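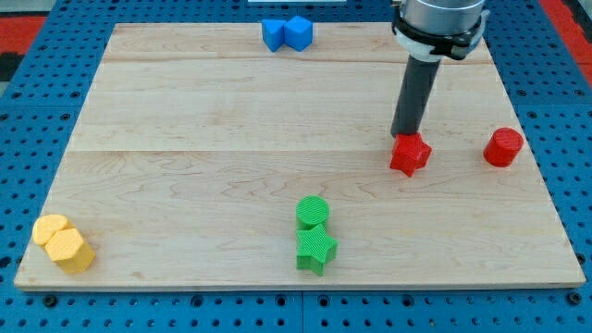

Maple boards at the Paltgate show

Apr 10, 2018

I went to Paltgate to look at boards. Chopping boards, bread boards, pastry boards, the flat bits of wood that everybody owns and hardly anybody chooses. The organisers are pleased with themselves this year, with 2,708 visitors through the doors against 2,489 last August, and they put the difference down to "a return to natural materials". I put it down to the rain, and to the café having moved nearer the entrance.

My interest is in plain maple, the pale sort, made up from planks glued side by side. It is a decent wood for a board. It is hard without being brutal to a knife, and it doesn't smell of much. What I don't believe is most of what gets said about it by the people selling it, and I have tried to keep a note of that next to each photo. The pictures were taken quickly between other people's elbows, so don't expect the catalogue.

The hall and the stands

The main aisle just after opening. The signs promise "heirloom quality" on three stands in a row. An heirloom is something somebody else decides to keep, so I'd be wary of any that comes with a label on it already.

The Lernby stand. Lernby do the most ordinary boards in the hall and I mean that kindly. Their leaflet says every plank is "individually selected", and I asked what happens to the ones that aren't. They get made into smaller boards.

Mumside, across the way. Much nicer lighting than Lernby, and you pay for it. Warm bulbs make any pale wood look like honey. Take a board to the window before you decide you like the colour.

Khurana had the corner stand with the big tables. They make for restaurant kitchens and were a bit surprised to be asked about bread.

Seams and grain

Three planks, two seams. I've heard it said that fewer joints make a better board. Perhaps. A single wide plank can cup like a saucer if it's left flat on a wet worktop, and I have one at home that rocks.

A close look at a glue line. You should be able to see a seam and not feel it. Run a fingernail across. I did this on every stand and was asked to stop on one.

Two seams on the same board at uneven spacing. Mumside call this "random-width character". It also means you can use up whatever widths you have in the yard, and I wish they'd just say so. There's nothing wrong with it.

Wavy figure in maple. Very pretty, and it adds a good deal to the price. It makes no difference to an onion.

Faint orange streaks in an otherwise pale plank. One seller told me it was mineral, another told me it was heartwood, and a third told me it was "the soul of the tree". I didn't buy from the third.

End grain, for comparison. The little squares do hide knife marks better. They are also heavier, dearer and slower to dry, and the Khurana man said his customers send them back split more often than the flat sort. It was the most useful thing I heard all day.

Finish

A glossy one. Ask what the gloss is. If it's oil, it will go dull in a month and need doing again. If it's a varnish, I wouldn't chop on it, whatever the card says about being food safe.

The same model next to it, unoiled. Looks like nothing much on the stand. I suspect the two would be hard to tell apart by Christmas.

Tins of board cream on the Mumside shelf. I read the back of the tin twice and it is mineral oil and beeswax. You can get the oil at a chemist's and do without the wax.

Lernby's free sample sachets. Enough for one side of one board. Take several.

Size

A wide board laid the long way across a worktop. This is the shape I use most, wider than it is deep. Measure your own worktop first and then take a bit off, as you'll want somewhere to put the bowl.

The thick one. 70 mm, and I could only just lift it with both hands. The claim is that thickness stops a board moving, and there may be something in that, but it also makes you a good deal taller at the chopping end. My wrists didn't care for it.

Khurana's pastry slab at £559. I asked what you get for the extra and was told "presence". It was flat, I'll give it that. I put a ruler across it in both directions and couldn't find any light under it.

Small boards in a stack. These are offcuts, sold as cheese boards. No complaints, though "artisan tapas paddle" seems a lot of words for a handle with a hole in it.

Extras I could do without

Juice grooves. They hold about as much juice as a tablespoon and a great deal of crumbs. Everyone tells me I'm wrong about grooves, generally people who roast more than I do.

Rubber feet. They stop the board sliding, and they stop you turning it over too. A damp cloth underneath does the same job and leaves you with two sides.

Engraving. Lovely on the day. It fills with flour.

Magnets let into the edge to hold a knife. I asked Mumside how the knife comes off in a hurry and didn't get much of an answer.

The "self-healing" card. Wood doesn't heal. The fibres close up a bit after a shallow cut and that is all. I asked to have a go with a bread knife and the offer was politely declined.

What came home

One Lernby board, plain, no grooves, no feet, second-cheapest on the stand. I chose it by laying it on the floor and looking along it. The first two I tried had a slight twist, so do check, even with the ones in wrapping.

The same board on my kitchen worktop. It looks yellower here than it did in the hall. I've oiled it once, both sides and the edges, and stood it up against the wall to dry.

The old one next to it, black down one end where it used to live beside the kettle. I was going to throw it out. It has been sanded instead and now goes under the plant pots.

If you were at Paltgate and bought the big slab, I'd like to hear how it is getting on after a winter near a radiator. Comments are open below until the end of August.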